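Workshop notebook, Clostia returns room
4 April 2022
Written up by Elin Rees

Rail work, morning

Akande arm back on the hanging job after the weekend's software update. The release notes promise "improved garment confidence." Mine has not improved, but I was not in the release.

Ran 32 picks off the mixed rail. 19 clean, 10 needed a second try, the rest ended up as laundry again. Nelu thinks the approach angle is too steep for anything slippery. I think it just dislikes black. We wrote down Nelu's version.

Domnica timed herself on the same rail and beat it without putting her coffee down. She then asked what her job is called now. On the Govport form she is a "cell supervisor." The cell is the same corner where she used to hang returns, only now she stands a yard farther back and gets blamed for the grid lines in the floor map.

What has changed for the people in here, for Sandrine's report:

1. Less reaching. Domnica's shoulder is better and she says so, grudgingly.

2. More waiting. The arm stops, a person walks over, a person walks back. Didier calls this supervision. It looks a lot like babysitting with a login.

3. Sorting got stricter. We used to throw everything on the rail in whatever order it came out of the bag. Now light and dark are meant to be kept apart, and of course they aren't.

4. Nobody hums anymore. Could be the fan noise.

5. Hangers. Orange-red plastic ones stay for now. They show up well beside dark fabric, and Pernska still hasn't quoted for the others. 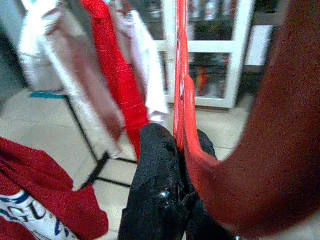
6. Snaps and buttons. Small shiny metal on a dark garment can pull the grasp point off the hanger. Nelu to try masking highlights before we touch the grip force again.

To do

Ask Didier who approved the target of up to 2,648 garments by July, and whether he has met a garment.
Domnica wants the stop button moved to her left side. Do this first.
Rerun black items only, shallower angle, same hangers.
Find the other roll of floor tape.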